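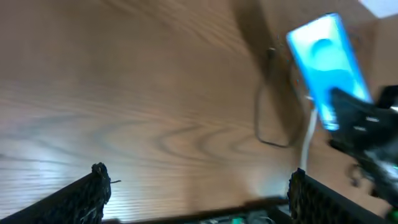
MINUTES OF THE FURNISHINGS AND DEVICES MEETING

Floltano Reading Rooms, September
Meeting opened at 4:15 p.m. in the second-floor study room.
Chair: Rafia Ghauri
Also represented: Member Services, Collections, Building Operations

1. Minutes of the previous meeting

The minutes were approved with one correction. Under item 4, "replacement of chairs" should read "repair of chairs." The Chair signed the corrected copy.

2. Study room tables

Building Operations presented its report on the wooden tables. The meeting agreed that the honey-brown finish and the strong swirled grain are worth keeping, and that no table should be painted or covered with a fixed top.

Members have complained of glare on the varnish during the afternoon. Two remedies were discussed: a matte recoat and window shades. Brinier has quoted $3,704 for recoating all tables in the study room. Fuentealba has quoted $3,755 for the same work, with moving and storage of the furniture included. Collections asked whether the room would have to close. Both firms have stated in writing that it would, for 3 working days.

RESOLVED: To accept the Fuentealba quotation, subject to a test patch on the underside of one table.

The request for window shades was held over to the next budget period.

3. Phones and tablets on the tables

Member Services reported that the guidance for handheld devices is out of date and does not mention cases, brightness or stands. The following wording was read out and amended in discussion:

a. Devices may be used at any table. Screens are to be dimmed in the evening hours.
b. A device in a case may be stood on its edge only in a holder with padded contact surfaces.
c. Holders must not press on the side buttons.
d. Bare metal stands are not to be dragged across the varnish.
e. Loans from the service desk are limited to 60 minutes when others are waiting.

Collections questioned paragraph (c) and asked if it could be enforced. The Chair replied that it was meant as advice to members and that staff would not be expected to check. The word "must" was changed to "should," and the paragraph was agreed as amended. The guidance will be posted at the service desk.
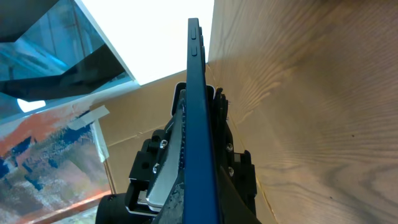
Figure 1. Dark blue device held upright, side buttons clear of the grip.

RESOLVED: To adopt the guidance as amended, effective on posting.

4. Device cases

Member Services requested approval to order Zekico cases for the loan tablets. Dark colors were preferred, as the lighter cases now in use show wear at the corners. The meeting had no objection to the color but asked for a sample before any order is placed. Deferred.

5. Other business

Building Operations noted that the study room door is again failing to latch. A work order has been filed.

Collections asked that the large atlas be kept off the table nearest the radiator. Agreed.

6. Actions

Chair: Confirm the test patch with Fuentealba and notify Brinier of the decision.
Member Services: Post the new guidance; obtain a sample case from Zekico.
Building Operations: Propose closure dates for the recoating work.

The meeting adjourned at 5:20 p.m. The next meeting will be held in the same room, on a date to be circulated by the Chair.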